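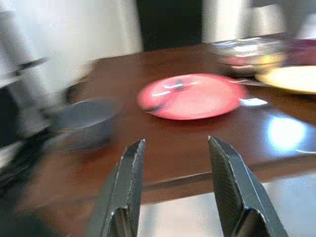

Rapport d'avancement intermédiaire – Programme de réédition d'enregistrements lyriques historiques

Le présent rapport est remis au fonds Felutholm conformément à la convention de soutien en vigueur. Il couvre la période allant du début du programme à la fin du mois d'avril et rend compte des transferts effectués, de la préparation éditoriale et de l'emploi de la subvention.

1. État des transferts

Le fonds Krajčí, confié à l'association pour la durée du programme, comprend 94 faces de 78 tours, pour l'essentiel des airs et des scènes d'opéra allemand et italien chantés par des artistes de troupe peu représentés au catalogue. À la date du rapport, 40 faces ont été nettoyées, transférées à plat et soumises à une première écoute critique. Les vitesses de lecture ont été établies face par face, au diapason, avec contrôle sur la partition lorsque le chanteur transpose. Deux airs de Verdi se sont révélés abaissés d'un demi-ton, pratique courante à l'époque et qu'il convenait de ne pas corriger.

Une série de 19 faces présente une usure marquée dans les passages forte, en particulier chez les voix de soprano. Le comité éditorial a retenu le principe d'une intervention limitée : suppression des clics isolés, maintien du bruit de surface, aucun ajout de réverbération. Les essais de filtrage plus poussés altéraient sensiblement le timbre et ont été abandonnés. 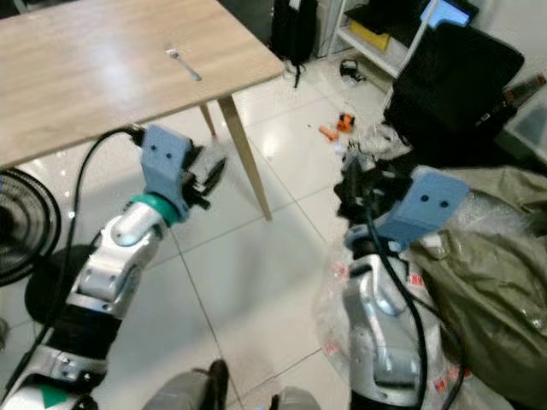

Pour quatre de ces faces, la recherche d'un meilleur exemplaire se poursuit auprès de collections privées. Un pressage de remplacement a déjà été obtenu en prêt pour le duo du deuxième acte de La Walkyrie. La fin de face y est nettement plus lisible, malgré un léger excentrage.

2. Préparation éditoriale

Le premier coffret, qui paraîtra sous l'étiquette Coklow, réunira le répertoire wagnérien et les extraits de Weber et de Lortzing. L'ordre des plages est arrêté. Les notices biographiques sont rédigées en français, et leur traduction allemande est en cours de relecture. La discographie comparée a pris du retard : plusieurs numéros de matrice relevés sur les étiquettes ne concordent pas avec ceux gravés dans la cire, et chaque divergence doit être vérifiée avant impression.

Le tirage initial reste fixé à 1,000 exemplaires – chiffre inchangé par rapport à la demande de soutien. La mise à disposition en ligne interviendra après la parution du coffret.
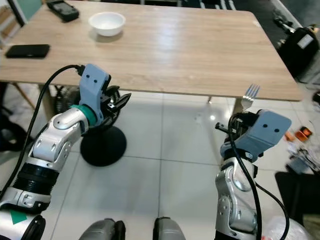

3. Exécution budgétaire

Les dépenses engagées demeurent dans les limites de l'enveloppe accordée. Le poste « transferts » est conforme aux prévisions. Le poste « droits et reproductions » présente un léger excédent, dont nous sollicitons l'affectation à la traduction du livret. Aucun dépassement n'est à signaler à ce stade.

4. Suite du programme

La prochaine période sera consacrée au transfert des faces italiennes et à l'achèvement de la discographie. Une copie d'écoute du premier disque sera adressée au fonds Felutholm avant validation définitive de la matrice. Les relevés de dépenses et la liste des faces transférées sont joints en annexe.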